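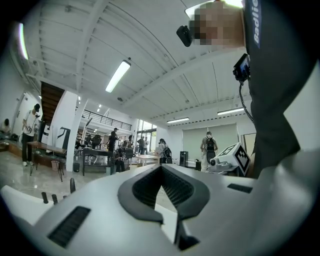
Last updated: March
Reading time: 4 min

4. Ground floor: setting out and putting back

This section covers the open floor at the Wattimena studio, from the street door to the space under the mezzanine. Bookings, keys and the alarm are in section 2. Gallery hire on the upper level has its own sheet.

4.1 Before anything is moved

1. Switch on the ceiling lights at the panel by the door. The tubes at the back come on a moment after the others.
2. Set the heating to 18 degrees. Leave the fan on automatic.
3. Walk the floor from one end to the other and pick up anything small: screws, tape ends, bottle caps, cable ties.
4. Check that the foot of the staircase is clear, and the side door too.
5. Look at the booking sheet to see which stations are wanted. If the sheet only says "full floor", set out everything in 4.2.

Note: the floor is polished and marks easily. Lift things across it. If something is too heavy to lift, use the felt sledge, which hangs on the wall under the mezzanine — the grey one, as the blue one has lost its felt and is waiting for repair.

4.2 Setting out the stations

Each station is a small area of floor with its own furniture and its own kit box. The boxes are labelled on the short side. Put a box down next to its station before you bring the furniture and you will not have to move either of them twice.

1. Bring out the large pieces first. The bath and anything else over the weight on the yellow label need two people.
2. Leave a walking width between stations. A person carrying a crate should be able to pass someone kneeling without stepping over them.
3. Keep the strip along the foot of the stairs free for its whole length.
4. Put low steps and platforms against a wall, never out in the open floor.
5. Stand a bin where people will be working on the floor, within reach but out of the walking line.
6. Run any cable along the wall or tape it down flat. Do not take a cable across the stair strip.
7. Put bags and coats on the rail, not on the kit boxes.

Caution: the mezzanine is rated by area, and the plate on the railing gives the limit for the front bay as 510 kg. Do not store spare furniture up there to make room below.

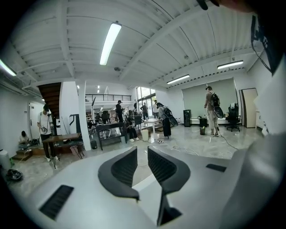

Photo: Prasetyo Siregar

The space beneath the mezzanine is the store for shelving, chairs and equipment that is not in use. It fills up quickly on a busy day. When you take something from the back, put back whatever you moved to get at it before carrying on. Chairs go in with their backs to the wall. If you find that the shelves cannot be reached without climbing over something, stop and clear the way first, even if people are waiting.

The small bin by the pillar is for dry waste only. Food and wet waste go in the bins outside.

4.3 The bath station

The bath is a display bath. It is not connected to the water supply and the waste is not connected to a drain. The taps turn freely but nothing should come out of them. Treat them as fittings on show and do not use them as handles when you lift.

Placing the bath

1. Lay the protective mat if the booking sheet asks for it. Otherwise the bath stands directly on the floor.
2. Lift from underneath, one person at each end. The tap end is the heavier one.
3. Set it down with clear floor on every side so that people can kneel next to it.
4. Press lightly on each corner in turn. If the bath rocks, slide a thin packer under the low corner. Packers are in the kit box, in the tin marked Trerkix.
5. Check the inside with your hand for grit. Grit scratches the finish as soon as a cloth goes over it.

Cleaning the bath

Use the soft cloths and the mild cleaner supplied by Gravura. Do not bring in other products, and do not use cream cleaner, wire wool or the green side of a sponge on any part of it.

1. Take everything out of the bath, including bottles, lids and caps.
2. Wipe out loose dust with a dry cloth, working from the rim down to the drain.
3. Put a little cleaner on a damp cloth. Never spray straight onto the black fittings, as the spray gets in behind the knobs and leaves a white line when it dries.
4. Clean the long sides, then the ends, then the bottom.
5. Go over the spout and handles with a separate cloth. The cloths for the fittings have a stitched edge.
6. Dry the whole bath, with a second pass round the drain.

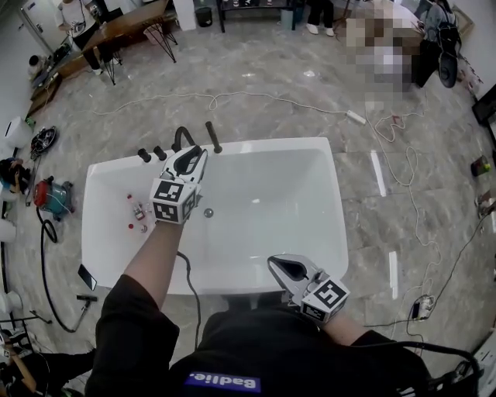
Small parts left in the bath are the usual cause of scratches. If you have to put a bottle down while you work, stand it on a folded cloth on the floor, on the side away from the walkway. Caps go back on as soon as you have finished pouring.

Note: if you find a chip or a scratch, do not try to polish it out. Mark the place with a short piece of paper tape and write it in the book.

4.4 Vacuuming the floor

The vacuum goes over the floor after every session, and once before a session if furniture has been moved in from the store. Full instructions for the machine are in the Puditz folder. The points that matter most on this floor are these.

1. Fit the hard floor nozzle with the brush strip down. Without the brush the plate touches the floor and leaves dull lines.
2. Unroll the hose fully before you switch on. A kinked hose will cut the suction and strain the joint at the machine end.
3. Pull the machine by its handle. Do not tow it by the hose.
4. Start at the side furthest from the door and work towards it.
5. Pick up phones, chargers and other small things first and put them on a chair. People put them down on the floor next to where they are kneeling and forget them.
6. Go round the pillar, under the stairs and along the bottom of the walls with the narrow tool.
7. Switch off, unplug, and coil the hose loosely.

Caution: this machine is for dry dust only. If the floor is wet, use the mop and let it dry before vacuuming.

If the suction drops, check the nozzle first, then the bend of the hose, then the bag. A bag that is more than two-thirds full should be changed straight away. Spare bags are on the shelf above the mop sink. When you open the last packet, write it on the order list.

4.5 Putting back

1. Empty the floor in the opposite order: kit boxes last.
2. Check the contents of each box against the card inside the lid. Tick the card and put the date on it.
3. Hang used cloths on the line in the wash area. Do not put damp cloths back in a box.
4. Return the bath to its bay with the tap end to the wall and lay the cover over it.
5. Empty the bins and fit new liners.
6. Turn the heating down and switch the lights off at the panel.

On Sunday the outside bins are locked. Tie the bags and leave them inside the side door for collection the next morning.

Anything left behind goes on the lost property shelf with a note saying where it was found. For damage, missing parts or a machine that will not start, fill in the book and send a message to Prasetyo Siregar before you leave, so that the next booking can be warned.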